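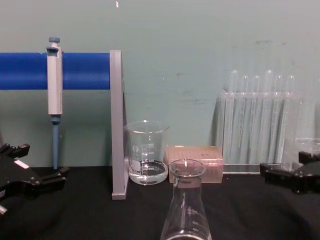
Pipette stand or drawer? (small lab, settling an argument)

Posted in: Bench & Benchcraft
264 views, 10 replies

tipsnrings
3 December 2019
Quick one, on my break. We're a tiny water testing lab out at Dillham, just had the long bench cleared and everyone has opinions about what goes back on it. At the moment it's the stand with one pipette hanging on the bar, beaker next to it, tip box next to that. I like it. Black top, everything in arm's reach, done.

Colleague says stand is a waste of space for one pipette and it should live in the drawer in its box. I say hang it up. She says dust. I say liquid in the barrel. We have been at this since March.

So. Stand or drawer? And does the beaker stay beside it or not?

oldbuffer
Stand. Always. If anything's got up into the shaft you want it upright so it goes back down, not lying flat so it runs into the piston. Had one seize on me doing exactly that in a drawer. Seal rotted, repair cost more than the pipette was worth.

marshwren_qc
Stand but lose the beaker. Open beaker next to your tips is asking for it. One elbow and you've got a soggy tip box.

tipsnrings
It's only water for pre-wetting and the odd balance check. Never knocked it. Well, once.

marshwren_qc
Once is how it starts

halfmole
Going to be the awkward one and say drawer. We kept ours on a stand at Trirberg for years, open shelf under the air vent. Come calibration they were filthy round the collar. Moved them to a drawer with a foam liner, far cleaner, and you eject the tip before it goes in so where's this liquid coming from? If there's liquid in the barrel you've got a technique problem, stand won't fix that.

oldbuffer
Everyone has a technique problem at ten to five. That's the point of the stand, it's forgiving. And "under the air vent" is your dust answer right there.

halfmole
Fair on the vent. Still, wipe it down with a bit of 70% either way, people hang them up and think that's maintenance.

greyplate
How heavy is the stand? Ours is the bar and end plate kind and with everything hung one side it used to creep every time you unhooked one. Put non slip matting under the foot, sorted. With just the one on you probably wont notice.

tipsnrings
Doesn't creep as far as I know. Have been meaning to check it with the others on. We've got 6 pipettes in total, the rest are split between the cupboard and whoever had them last, which is sort of her argument, that if most of them arent on the stand then why have it.

Which is sort of MY argument for putting them all on it.

benchmouse
Put them all on it! Honest question, why are they in a cupboard if you own a stand. Smallest volume nearest the end you reach from, biggest at the far end, label the bar underneath with a strip of tape so they go home to the same spot. We did that and people stopped grabbing the wrong one. Also you can see from the door if one's missing.

On the beaker, I'd keep it but move it to the other side of the tips. Or use a smaller one. You don't need a big beaker to pre-wet, and change the water every morning, not when it looks bad. Grad marks on a beaker aren't for measuring anyway so size doesn't matter.

marshwren_qc
Lid on the tip box matters more than any of this tbh. Lid down between uses. If it's a see through lid there's no excuse, you can see how many you've got left without opening it. I audit this for a living and open tip boxes is the thing I write up most. 2336 findings in our database, looked it up once on a slow afternoon, and a depressing share are "tips left uncovered".

oldbuffer
You counted them?

marshwren_qc
The database counted them. I just looked sad at it.

tipsnrings
Lid stays on here, that's one thing we do agree on.

Other thing she raised is the wall. It's painted a pale greeny grey and the scuffs show, she reckons shoving kit against it makes it worse and we should bring everything forward. Anyone had luck getting marks off painted lab walls? Tried a damp cloth, moved it about a bit.

benchmouse
Melamine sponge, barely damp, light pressure. Try a corner first, it takes the sheen off some paints and then you've got a shiny ring where the scuff was and everyone asks. And yes pull the stand forward a hand's width, you need to get a cloth behind there anyway.

halfmole
We used Vimex cleaner on ours, it was what was in the cupboard. Worked ok on the black rubber type marks, not on pencil. Open a window.

greyplate
Or leave it. It's a lab wall. Ours has got a phone number on it from before I started and no idea whose.

oldbuffer
Back to the question though. My vote for the OP:

All pipettes on the stand, hung vertical, no tips on
Wind them up to max volume when you hang them, takes the load off the spring
Beaker away from the tips, fresh water daily
Lid down
Drawer for spares, plasters and biscuits

halfmole
Max volume thing gets argued about as well you know. Our service bloke says leave it on top of range, the manual for ours says makes no odds. Check what your maker says.
And not biscuits in a lab drawer, come on

oldbuffer
Biscuits was a joke. Mostly

marshwren_qc
Writing that up

tipsnrings
Right, showed her the thread. She's agreed to a trial, all of them on the stand for a month, tape labels, and if they're dusty at the end she gets her drawer with foam in it. Beaker's going to a smaller one on the far side. I've lost on the beaker, fine.

halfmole if you're about, where did you get the foam? Just in case. Don't want the thick stuff, drawer's only shallow.

halfmole
Mägi tool chest liner, comes on a roll, cut with a stanley knife. Get the closed cell, the other sort sheds bits and soaks up anything you spill. About a tenner when I bought it. Draw round the pipettes first and leave a thumb gap each side or you'll never get them out again.

tipsnrings
Ta. Will report back if anything's filthy.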